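Harawira: pick and place planning with toy food
Student project report, August 2018

1. What we set out to do

Get one arm to pick toy food off a cluttered table and put it where a short text command says. Arm and gripper were already set up in the lab, so nearly all of our work was software – perception, a grasp planner, and the glue between them. We called the planner Harawira. The logging tool is Pranitz. Both names came off a list on the whiteboard and stuck.

Out of scope: learning a policy end to end, anything deformable on purpose (we got some anyway, see section 4), and two arms.

2. Setup

Table is white, which helps segmentation a lot and depth not at all. One fixed camera looking down on the whole workspace, one small one at the wrist. Objects are kept mixed on purpose: bowls, a strainer, fruit, a cup, a ketchup bottle. The case stays on the table as a big static obstacle so the planner has something it must never go through.

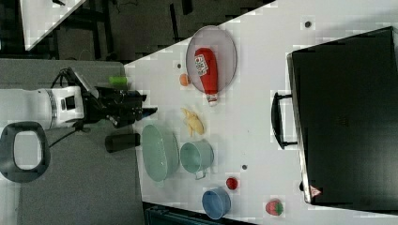
Figure 1. Workspace from the overhead camera. Bottle lying in the strainer, arm at left.

Software runs as separate processes talking over a message bus. Perception publishes object poses, Harawira subscribes and publishes a joint path, the controller follows it. Pranitz listens to everything and writes it to disk. We started with one big script and it was horrible to debug, split it up after the first month. Should of done that from the start.

The process list at the end of the project:

overhead_seg – masks and labels
wrist_refine – fixes up the pose when the gripper is close
harawira – grasp choice and path
ctl – joint controller, vendor driver underneath
pranitz – logs, replay

3. Perception

Overhead segmentation is a small network we fine-tuned on 3000 labelled crops, all our own labelling, colour-jittered. Good on the bright things. Red bottle and yellow banana basically never missed. Pale green dishes on a white table were the worst, edges bleed into the tabletop and the mask comes out too small, so the grasp point ends up off the rim.

Overhead pose alone isn't good enough to grasp from. Calibration drifts and we never found out why. So the wrist camera takes over for the last part of the approach: it re-detects the target, works out the offset in the gripper frame and sends a correction.
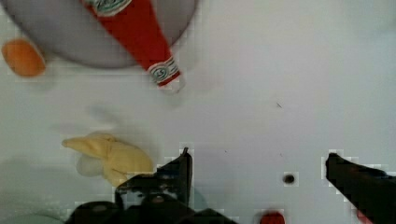 The correction is capped at 6 mm per step so one bad detection can't throw the arm sideways. Before the cap went in we had a few lunges. The fingers themselves are masked out with a fixed template, otherwise the network labels dark edges as objects. The small holes in the tabletop were also picked up as objects early on, a minimum area filter sorted that.

4. Planning

Harawira samples grasps around each mask, throws out the ones in collision, scores the rest. Score is a weighted sum of distance from the mask centre, width against max opening, and how far the wrist has to rotate. Weights set by hand. We wanted to tune them properly but ran out of time.

Path planning is a sampling planner with a time limit of 2 seconds, then a shortcut pass. If it times out, it retries with the next best grasp. Items on plates needed an extra rule – the plate has to be treated as a surface and not an obstacle, or every grasp gets rejected. Took us embarassingly long to spot, the log only said "no valid grasp". It says which check failed now.

Soft toys are another problem. The planner assumes rigid shapes, so the width it expects and the width the fingers stop at don't agree. We loosened the check for anything labelled soft.

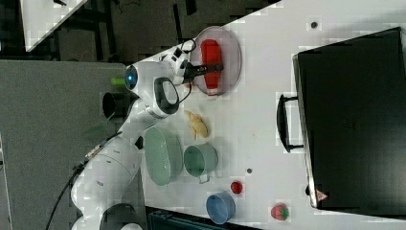
5. Results

Over the final test block roughly 70 per cent of commands ended with the right object in the right place. Failures by kind, most common first:

Mask too small on pale dishes, fingers close on nothing.
Planner timeout close to the case.
Object shifts in the fingers on lift and gets placed crooked.
Wrong label, usually the strawberry taken for the other small red fruit.

Replay in Pranitz was the most useful thing we built. Being able to rerun a failed plan on the logged poses, without the arm, meant we could fix planner bugs at home.

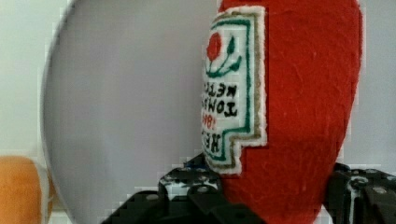 Why not use the wrist camera for the whole job?
Its view is too narrow for planning, and once something is held it can fill much of the picture. The overhead view is needed to know where everything else is.

6. What's left

Retrain on more pale objects, or just put a darker mat down. Log the calibration every run so the drift can be traced. Liller, the group's older planner, has a better collision checker than ours and the interfaces are close enough to swap it in. We plan to try that in October. Code and logs are on the lab server under hiva/harawira, readme is mostly up to date except for the launch order. Start pranitz first.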